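4.3 Recording a clothes-folding session

Read this section before your first session with the Rornine hand-held grippers. It assumes that you have charged both grippers and paired them with the Hunt recorder as described in section 4.1.

Caution: Do not look into the lights of the gripper while you pair it. Keep fingers, hair and loose sleeves away from the yellow fingers when you squeeze the trigger.

Before you start

1. Choose a bed or table that you can reach across without leaning on it. A printed bedspread is fine.

2. Put the clothes to be folded within reach. Finished items may stay on the bed, stacked to one side.

3. Turn on both grippers and wait for the recorder to show two green bars. If only one bar shows, go back to section 4.1, step 6.

4. Check free space on the recorder. One session uses almost 500 MB for each gripper. The recorder will not start a session with less than 1375 MB free.

Recording

5. Hold one gripper in each hand and point both at the work area. Press Start on the foot switch. The recorder beeps once.

6. Pick up one garment and lay it flat on the bed. Use the grippers only. If you touch the garment with your bare hand, press Discard and begin the garment again.

7. Fold the garment at your normal speed. Do not slow down for the cameras. Small mistakes, such as a sleeve that slips, may be corrected with the grippers and kept in the recording.

8. Place the folded garment on the stack and press Start again to close the example. The recorder beeps twice.

9. Repeat until the session timer reaches 300 seconds. An example that is still open at that point is saved when you close it.

Note: Shirts, sweaters and jeans can be mixed in one session. Enter the garment type on the recorder before each example. Zisiver sorts examples by this entry, and a wrong entry cannot be changed after upload.

10. Open the session in Zisiver and look through the gripper views. The T-shirt and the other gripper should be in view, as in these three.

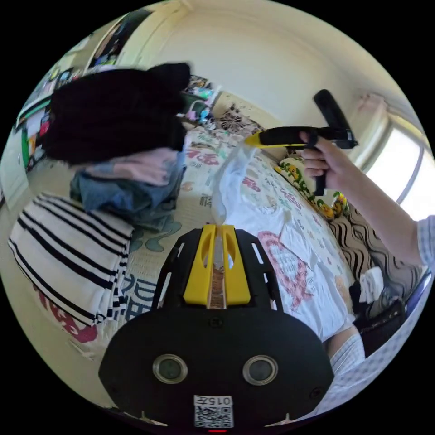
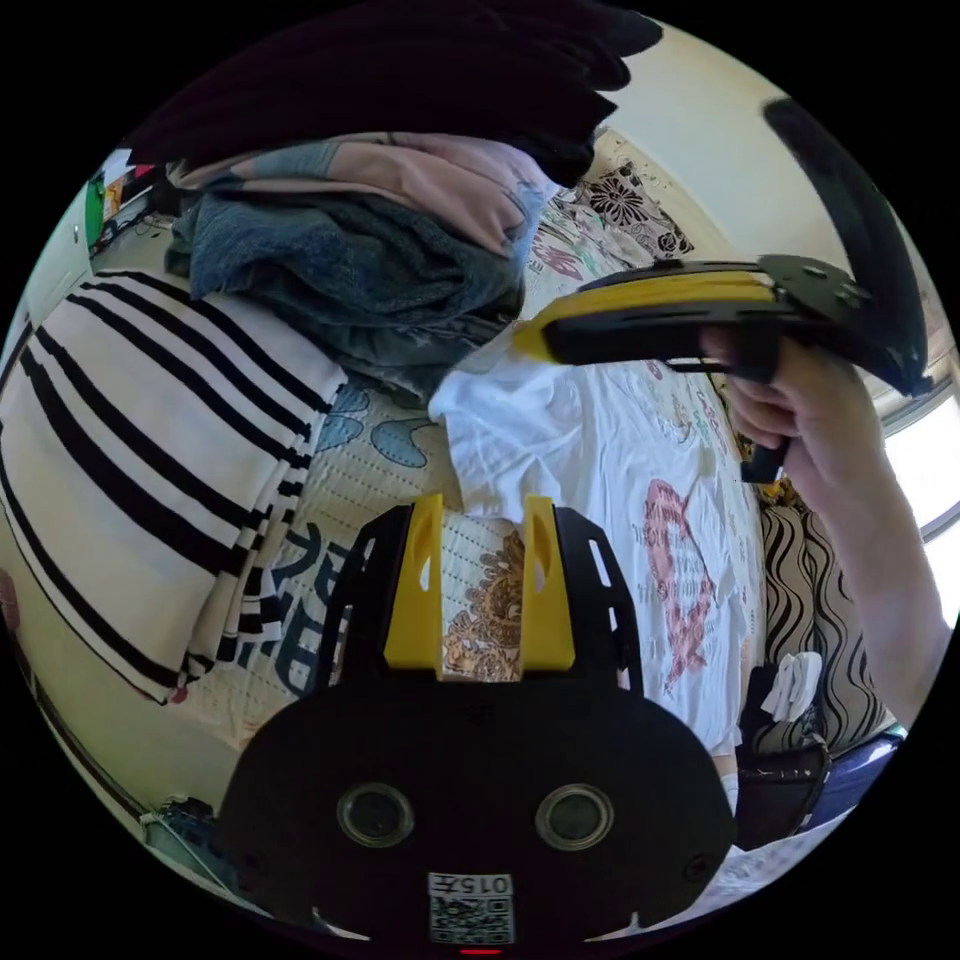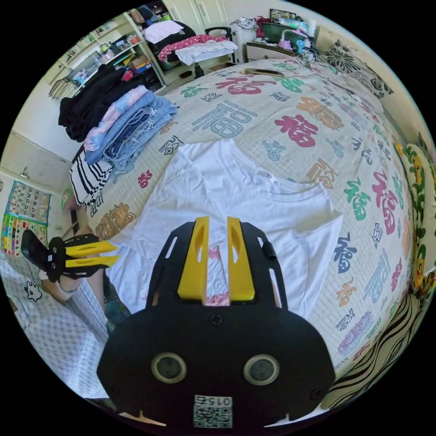 11. Mark each example Keep or Reject. Reject any example in which the garment leaves the view for more than 2 seconds.

12. Press Upload and leave the recorder plugged in until the bar is full. Sessions sent to the Hindport server are removed from the recorder overnight.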